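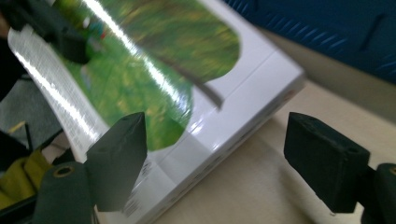

Quiénes somos

Empresa > Sobre Vonia > Quiénes somos

Imprimir | Enviar por correo electrónico

Vonia es una empresa de venta de rompecabezas y juegos de mesa para adultos y familias. Trabajamos desde un almacén con tienda abierta al público y enviamos a toda la península y a Baleares. El catálogo tiene en este momento 918 referencias, la mayoría rompecabezas de paisaje, arte y cartografía.

Cómo empezamos

La empresa nació como una sección de la papelería Dellia, que vendía material escolar y de oficina. En noviembre, con la campaña de Navidad, se reservaba una estantería para los rompecabezas, y con los años esa estantería pasó a ocupar media tienda. Cuando la papelería cerró, nos quedamos con el local, con parte de las existencias y con los clientes que venían desde otros pueblos a buscar cajas de muchas piezas.

Qué vendemos

Compramos directamente a fabricantes y a dos distribuidores, Ritchie y Pedley. Ritchie nos suministra los juegos de mesa en castellano; Pedley, los rompecabezas de cartón grueso y los tapetes para guardarlos a medio hacer. También tenemos una línea propia, la Serie Vonia, con fotografías de bosques y costas. El formato más pedido de esta serie es el de 1739 piezas, una cifra poco habitual que se debe a las medidas del troquel.

No vendemos juegos electrónicos ni juguetes para menores de 3 años.

Piezas perdidas

Si a un rompecabezas de la Serie Vonia le falta una pieza, la reponemos sin coste durante los 60 días siguientes a la compra. Hay que indicar el código del lateral de la caja y enviar una foto del hueco. En las demás marcas la reposición depende del fabricante – nosotros tramitamos la solicitud, pero no podemos garantizar el plazo.

La tienda

Se puede recoger en tienda cualquier pedido hecho por internet. Hay una mesa larga con un rompecabezas empezado, y quien quiera puede sentarse a poner unas piezas mientras espera. Los grupos y asociaciones que compren para préstamo o para bibliotecas tienen tarifa propia, que se solicita en el mostrador o por correo.

Página actualizada el 22 de abril de 2022

Imprimir | Enviar por correo electrónico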